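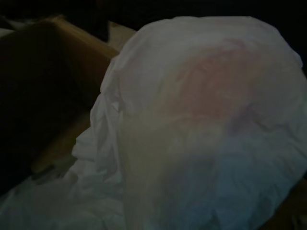 Slide 1: a white plastic bag, with something pinkish-red showing through.

Right, hello everyone, can you hear me at the back? (Wait for nods. Move the water off the lectern before I knock it over, like at Ditden.)

I'm going to talk about cupboards. More exactly I'm going to talk about the things we put away and stop seeing, and what happened when I spent a winter trying to find out what I owned. I'm not a professional organiser. I run a small repair and lending shop in Firnby, and I've got a loft I was frightened of.

Ask for hands: who has a bag at home and couldn't say what's in it? Give them a moment. Somebody always puts up both hands.

So, February, two years ago. My landlord wanted the loft insulated, and I had to empty it. I thought it would take a weekend and it took most of the month! I'd moved house three times with some of those bags and never opened them. One had the tablecloth from my aunt's flat in it, and I'd have sworn blind to my sister that she had that tablecloth. We'd had a proper row about it. (Tell the row quickly, it runs long. Leave out the bit with the gravy.)

NEXT SLIDE, the inventory page

I wrote everything down in an exercise book. 600 lines by the end, and I want to be fair to myself, a line might be "box of screws". Csaba Szilágyi, who shares the shop with me, read it over a sandwich and asked why I had 19 bicycle lamps and no bicycle. I still haven't got a good answer for him.

What I noticed from the book was how much of it was duplicates. I'd buy a thing, put it in a bag, lose sight of the bag and buy the thing again. The clear jars on the kitchen shelf had no duplicates at all. I know that sounds daft when you say it out loud, of course you don't buy rice when you can see the rice, but I'd lived with both systems in one house for years and never put the two together.

Pause here. Drink.

The half-see-through bag is a funny one. I used to think it was as good as clear. You get a colour and a bit of a lump and your brain fills in the rest, so you tell yourself it's the red jumper and carry on. I was wrong about my own bags so often that I've stopped guessing. I write on them now, a strip of masking tape and a fat pen.

(If Josefien is in the room, she'll want to talk about labelling machines. Let her have a minute. Then move on, kindly.)

NEXT SLIDE, the lending shelf

This bit is about the shop. When we opened the lending shelf we had things in lidded crates with lovely neat labels, and hardly anyone borrowed anything. Fung-ping Au said take the lids off. We took the lids off. Then people started wandering in for a drill and leaving with a drill and a fondue set. I'm not going to pretend we did a study, but the fondue set has been out more or less ever since, and I'd like it back for my birthday.

Mention the 40 tote bags from the Vestergaard hall sale. Good laugh at Ditden. Don't explain it too much.

A word on guilt, as it always comes up in the questions. I don't think you're a bad person for having a full cupboard. My mum kept everything, and when the boiler went she had the right washer in a tobacco tin, so I was raised to think she'd won. I just want to know where the tin is.

NEXT SLIDE, homework

Pick one bag. Only one, please, I had a man in Rirnidell do his whole garage and he wasn't speaking to me by the spring. Before you open it, say out loud what you think is inside, then tip it out on the bed and see. Whatever you keep, give it a label or a shelf where you'll walk past it. If you've forgotten a thing completely and you're not pleased to see it, bring it to us.

Questions. Repeat each one into the microphone. If it goes quiet, ask who's got the oldest unopened box. Thank Sayaka Aoki for the hall and the tea urn. Sign-up sheet is by the coats.

Recent talks
What the lending shelf taught us about lids
Mending in public, with Mohammed-Awal Korletey
Drawers: a short and untidy history
How to say no to a free wardrobe
Questions from the Ditden evening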